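January, 9.40. Cell 2, green backdrop up. Carrying on with the Dilus block set – blocks, bowl and the sheet of four markers. Target for the Tandix training run is 1492 demonstrations; we stood at 705 when I took over from Jarmo.
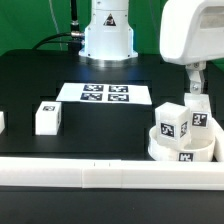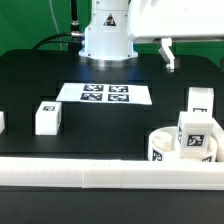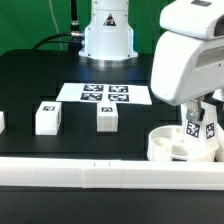 Cell 2, bowl on the right and marker sheet in the middle in all three.

Left the sheet where it was between episodes. Blocks get new start positions every time, bowl stays on the right until the next batch.

Threw out six episodes from the early batch. Joint log and video timestamps didn't match, so no use for training. Jarmo Koskela wants them kept in a separate folder anyway – fine, moved to Dranley.

Emanuel Văduva asked for more starts with the block close to the front rail. Will do those after lunch, slower approach.

To do: recheck marker calibration, relabel the early batch, order spare fingers.

2 comments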